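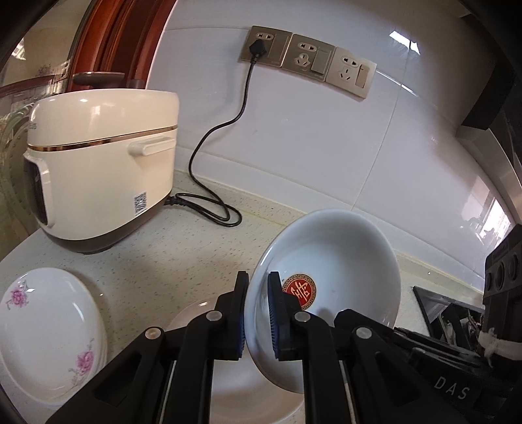 The big bowl is a piece of household tableware, normally white, normally ceramic, and normally too large for the cabinet that was meant to hold it. It is used for soup, noodles, salad, mashed potatoes and bread dough, and between those jobs it is used for keys. Most homes own one. Homes that own two generally store one inside the other and then can't get them apart.

Names

There is no agreed name for the thing. Stores sell it as a serving bowl, a soup bowl, a noodle bowl or a mixing bowl, depending on the aisle. At home it is nearly always "the big bowl," even after a bigger one has been bought, at which point the newcomer becomes "the really big bowl." The household writer Boglárka Halász, in her guide to kitchen shelves, gives the matter 86 pages and settles on "bowl."

Form

The shape has changed very little. There is a foot, a wall and a rim, and the rim is where the trouble starts. It takes the knocks from the faucet, the ladle and the other bowls, so it chips first. Glazed white ware hides scratches well and hides tea not at all. Some bowls have a thin brown line along the edge, put there by the maker or by time, and owners seldom agree which.

Capacity is a sore point. The Bidska catalog, long a standard reference for people who enjoy that sort of thing, lists 406 bowls and measures every one of them filled to the very brim, a level at which no one has ever carried soup across a room.

Decoration

Plain bowls exist, but decoration sells. The usual places for it are a band under the rim, a medallion inside, or both. The medallion is an old joke between potter and diner: it spends the meal under the soup and comes up at the end as a kind of receipt. Gold characters on red, with a key-pattern border, are a common choice for this spot, and go on being common in houses where no one can read them.

Red bands are popular because they show up from across a table. They also make it easy to tell when a bowl has been put back on the wrong stack.

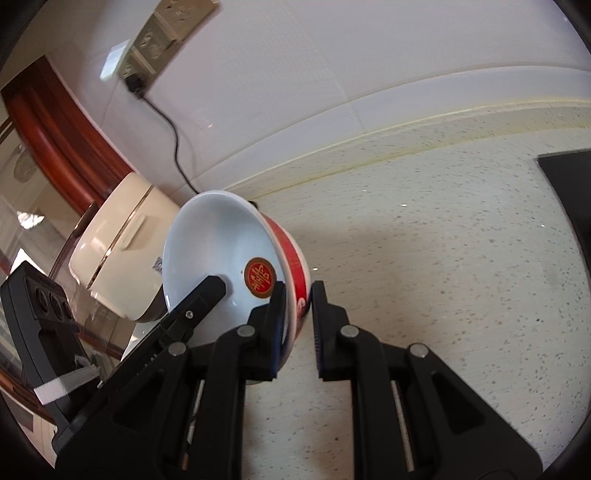

White bowl with a red band outside the rim and a red and gold medallion inside.

Matching is rarer than the stores would like. A red-banded bowl may well live beside plates with pink flowers on them, and the two will get along for decades. Matěj Vrabec, who cataloged the cupboards of the Putura apartment blocks, found 73 kitchens with a full matching set, most of them belonging to people who had just gotten married. He didn't go back to check.

Storage

Manufacturers recommend keeping the big bowl upright on a shelf, on its own, with a cloth inside. In practice it lives on the counter next to the rice cooker, with a shallow dish under it and a pile of plates close by. The arrangement is described as temporary. It often outlasts the rice cooker.

Nesting works if the bowls come from the same maker. Otherwise the upper bowl sits at an angle, and the stack acquires a lean that everyone in the house learns to walk around. The Pană rack, a wire stand with adjustable prongs, was meant to fix this. It holds bowls very well and takes up the space of three of them.

Handling and washing

A bowl of this size is picked up by the rim, with one side of the grip inside and the other outside, or from underneath with both hands. The second method is safer and is taught to children. The first is used by the people teaching them.

Tipping the bowl on its side gets water out of the foot ring, where it otherwise collects and waits for a sleeve. Gold decoration should be kept out of the microwave. This is printed on the bottom of some bowls, where it can be read by anyone willing to turn over a full one.

Dishwashers are a matter of geometry. The big bowl fits on the lower rack and shields everything behind it from the spray, so that one clean bowl comes out with several dirty plates.

Breakage

The big bowl seldom breaks in use. It breaks while being moved to reach something else. Halves are sometimes kept for gluing, in a bag, on a shelf, for about 400 weeks.

See also

Colander
Harley rack (replacement for the Pană rack)
Lid, missing
Plate
Rice cooker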